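Household Tips: Working with a Hand-Held Gripper at the Home Table

Updated June 16, 2018

I write this page for people who do gripper work at home, in a bedroom or in a kitchen, and who want their table to agree with the rules of good practice. I learned most of it from Takeshi Hoshino, who wrote the first house rules for our group in Piltstead. Some rules I changed after I tried them with my own hands. English is my third language, so please write to me if a sentence is not clear.

Before you start

Clear the table completely and wipe it. Then put the cloth, and pull it flat from the corners. A fold under a bottle is a small hill, and the bottle will roll from it at the wrong moment. If your cloth slides on the table, put a rubber mat under it, the kind sold for carpets.

Check the caps of all bottles. Close them by hand, strongly, also the empty ones. Rinse any bottle which had milk or juice in it and leave it open one night to dry.

Wipe the finger pads with a cloth that is only a little damp. Do not use oil or furniture polish near them. In our group we clean the pads after every 100 grasps, and I keep a paper on the wall where I make the marks.
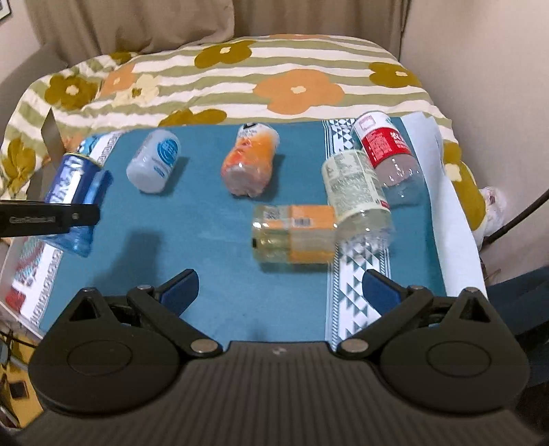
Lying bottles are harder than standing bottles, and our rules treat them separately. A standing bottle can be taken from almost any side. A lying one should be taken across its body, with one pad on each side, and never by the cap. Before you close the jaws, look at where the neighbors are. When bottles lie on their sides at different angles on a teal-blue cloth like this, with one cap end resting against the next bottle, the order of work is important: take first the one which lies free, and leave the touching ones for later. If you begin with the touching pair, the second bottle rolls and you must set the table again. Clear plastic deserves more patience than a printed can, as its edge is easy to misjudge. I bring the open jaws over it, I stop for one breath, and then I close.

How hard to close

Close until the object does not turn between the pads, and then stop. Thin plastic makes a small cracking sound when it is too much. If you hear it, open, put the bottle down and begin again. A bottle that has got a deep dent should leave the set, because after that it will be gripped always at the dent.

Half-full bottles are the most difficult. The liquid runs to one end and the weight goes with it. Lift slowly for the first few centimeters, and if one end falls down, set it back and grip nearer to that end.

The room and the cables

Our written rule says 85 centimeters of free floor in front of the table. In a small bedroom this is not always possible, but try to have at least one side where you can step back without looking.

Cables go along the wall, never across the place where you stand. A laptop can be open during the work, but it needs its own place away from the liquids. Gwenaël Royer lost a keyboard in August from one spoon of lemonade, and since then the rule in our list is underlined.

Do not leave loose paper under the objects. It moves with the first bottle and takes the others with it. 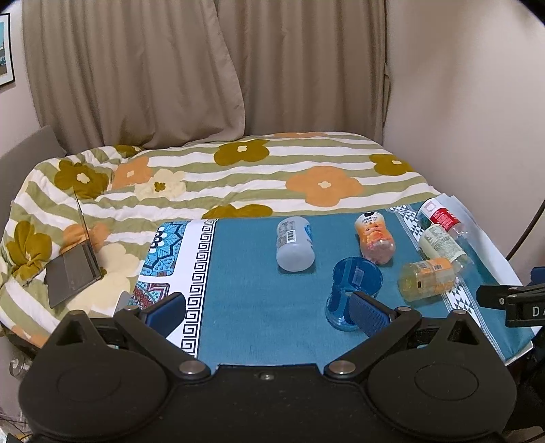 Laptop open on the bed, bottles and grippers at the table.

Two people at one table

Agree before the start who takes from which side. Say "open" when you release and "mine" when you reach over the middle. It sounds like a children's game, but it avoids that two grippers meet over the same bottle. The metal pins at the joints can pinch a finger, so keep the free hand behind your back or on the edge of the table.

Stop when your wrist is tired. My own session is never longer than 45 minutes, with tea after.

After the work

Leave the jaws open for storage. A closed jaw presses the pads all night and they take a shape. Put the gripper in a dry box, not on the windowsill. Shake the cloth outside and wash it without softener, which makes it slippery.

Next page: Wiping and folding tasks, the Rugemalira list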